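Nives Pace has been knitting for other people since 2016, and she warned me on the phone that she'd talk my ear off. She did, and I loved it! I drove out to Braltdale with a bag of questions and used maybe four of them.

She learned late, she says, from a neighbor called Raffaele Fontana, who was 69 then and had spent his life fixing nets. "He held the needles like pliers," she told me. "But his tension was perfect. Mine was awful. My first scarf was a triangle." 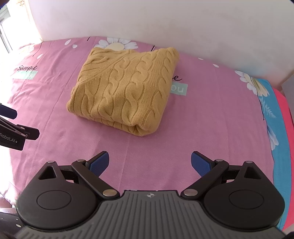

So how did she get from triangles to a waiting list? Stubbornness, mostly (her word). She ripped out that first scarf 16 times and used the same yarn for a hat, which her brother still wears to annoy her.

I asked what people get wrong about cables, and she put her tea down. "They're scared of them! It's knitting in the wrong order for a few stitches, then going back to normal." She won't use a cable needle if she can help it, and she thinks most beginners quit over the pattern charts.

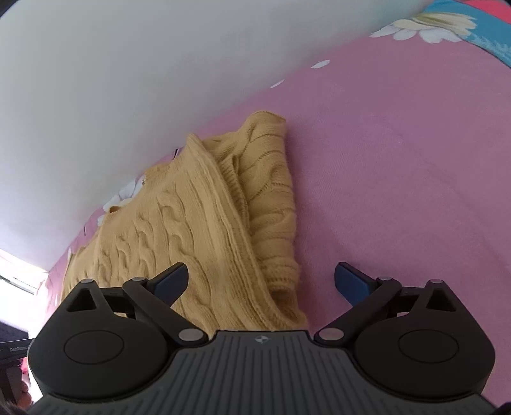
Cable knit in mustard, with a ribbed cuff.

Money came up too. A sweater takes her a good 30 evenings, and she knows she doesn't charge enough. "If I did the math I'd go work at a bank," she said, laughing. In May she started a small class in Emlow, mostly so she'd have company while she worked. 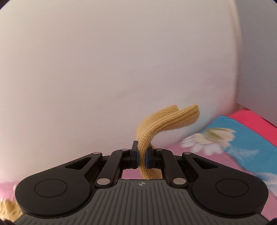 The part I keep thinking about is how she feels about washing. She's strict! Cool water, no wringing, dry it flat on a towel, and never, ever a hanger. "Shoulders like a bat," she said, and pulled a face.
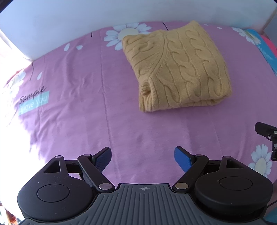

Before I left I asked if she ever makes anything for herself. She had to think about it. "Socks," she said finally. "One and a half pairs." Then she sent me home with a ball of gray wool and told me to call when I got stuck, and I've already called twice.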